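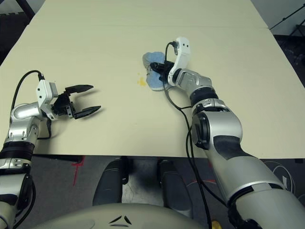

Bonifacio Ibarra wrote in to ask whether the left-hand break at Cuner is missing from this set on purpose. It is. The boatman at Cuner would not idle in the channel long enough for anyone to hold a lens steady, and what came back was mostly sky and one very sharp picture of a thermos. His other question, why so many of the surfers appear to be falling off, is best taken up with the surfers.

ikik-lineup
Surf photos and short clips for sorting, tagging and search

What's in it
2000 stills and 11 clips from two breaks, Ikik and Bermúdez. Ikik was shot from a canoe, Bermúdez from the rocks. You will be able to tell which is which by the horizon, which at Ikik is a matter of opinion.

Layout
stills/ full-size JPEGs, one folder per session
clips/ MP4, sound removed (it was wind and swearing)
tags.csv one row per file

Tags
break, tide, rider_up, wave_size, keeper
wave_size runs from 1 to 5 and was judged by the photographer. Riders who judged their own waves needed a longer scale, so we dropped their column in February.
keeper means somebody asked for a copy. It says little about focus.

Known problems
Drops on the lens in most of the Ikik morning sessions.
Tide is blank for 2 sessions. The tide table went overboard.
Gruson, our renaming script, turns the ú in Bermúdez into a question mark on older machines. Rename the folder by hand and move on.

Use
Free for study and for club newsletters. Please don't sell prints. Riders who want a photo taken out can open an issue with the file name, and it goes in the next update.

Last updated Sat 25 July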